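Genby's old laundry hall gets a second life as a craft house

February 2018

So it's really happening! The old laundry hall on the Genby waterfront, the one we've all been walking past for years, is opening its doors as a shared craft house, and I got to poke my head in while the finishing touches were going on.

The place is called Starnivico (no, I don't know how to say it either, I've heard three versions so far) and it will have room for 30 makers at a time. There's a sewing room at the front, a paint and print area at the back, and a small shop by the stairs where people can sell what they make. Rent is by the month and you can share a table with a friend if you don't need a whole one. I like that part a lot, because plenty of the people I know who sew or print only have a couple of evenings a week to do it.

The town put in the roof and the heating. Everything else came from the makers' group itself, which raised 3,000 dollars over the winter with soup nights and one very long raffle. I bought far too many tickets and went home with a jar of pickles.

Fabric gets the best light in the building, with those big windows facing the water. The sewing room is where the first classes will be held too: curtains, simple hems, mending, and later on a quilt group if enough people sign up. Bring your own cloth, or buy remnants by the pound at the front desk. 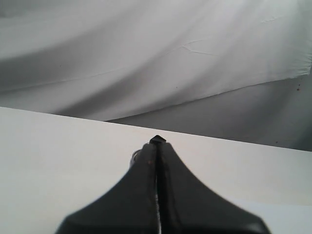 Who gets a table

The waiting list is already longer than anyone planned for. When I asked, 456 names were on it, and that's in a town where I'd have guessed you could fit all the quilters into one bus. Tables go out by drawing, with a new drawing every three months, so if you miss out the first time your name just stays in. Half of the tables are set aside for people who live in Genby, and the rest are open to folks from Gadatia and the other towns along the river.

There's been some grumbling about that split, and I get it, but the Gadatia crowd did turn up for every single soup night.

The paint and print area has its own rules. Anything in a spray can stays in the back room with the fan running, and the room closes an hour before the rest of the building so the air can clear. You sign up for a slot on the sheet by the door, one hour each, two if nobody is waiting. 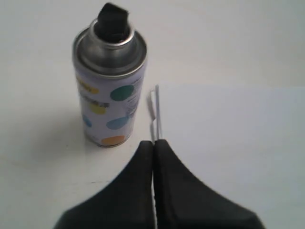
Anoma Sikder says the one-hour slots are going to be too short for anyone doing more than one coat, and she'd like to see a late evening added before the first drawing. She'd also be glad of a drying rack, and she has offered to build it herself if the group pays for the lumber.

Sign-up forms are at the library and at Yu, the bakery across from the bus stop. The first drawing is at the end of the month, and the shop opens the same morning.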